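The White Table, Mostly

Gallery number 9 on this page, and the first one that is mostly about a table. I've been promising Kobe Segers these pictures for ages, and he has been very patient (he has not been patient). He wants a table like it for his own kitchen and keeps asking what it's like to live with, so this one goes out to him, and to anybody else who is shopping for something round and white and a little nervous about it.

We got it from Coppens, the secondhand place out past Pisden, back in March. It had been sitting behind a stack of office chairs with a sticker that said 30, and I paid before anyone could change their mind! Bienvenido Lagman helped me get it up the stairs. It went in on its side, got stuck at the turn, came back out, and went in again the other way around. There's still a mark on the stairwell wall that I keep meaning to paint.

I had a picture in my head of a bowl of lemons in the middle and nothing else. Well. We've all had that picture in our heads. I pulled two from the pile.
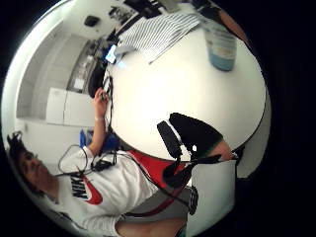
Striped cloth, a bottle, a phone in hand. Pretty normal company for it.

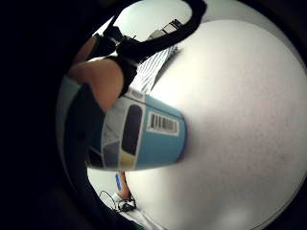

The blue and white carton, on its side on the tabletop.

I went back and forth over a tablecloth for weeks. My mother is firmly on the tablecloth side and sent me one from Urkivholm, a lovely heavy thing with a border, and it slid off every time somebody stood up. So it lives in a drawer now and comes out for birthdays. The black and white striped cloth is more my speed – folded up and hanging a bit over the edge like it is in the first picture, it gives you a bit of pattern without covering the whole top, and I can grab it when somebody spills. I like how the stripes look on all that white, too. The bottle with the light blue bottom half goes nicely with them, though I can't claim I planned that.

Cleaning, since Kobe asked twice: warm water and a drop of dish soap, then a dry towel. I tried the Bremovov spray that everyone in the comments was raving about and it left streaks I could see all evening. Tea rings come off if you get to them the same day. Turmeric does not, so we eat curry on trays now, and I've made my peace with it.

Seating is the other question I get. We've had 7 people around it once, for soup, with elbows tucked in and one person on the step stool. Four is comfortable. The good part about round is that you can always squeeze in one more if they don't mind sitting close, and there's no corner for the little cousins to run into.

Next gallery is the balcony, if the beans ever do anything. Kobe, go call Coppens, they had another one in the back, a bit smaller and with one wobbly leg.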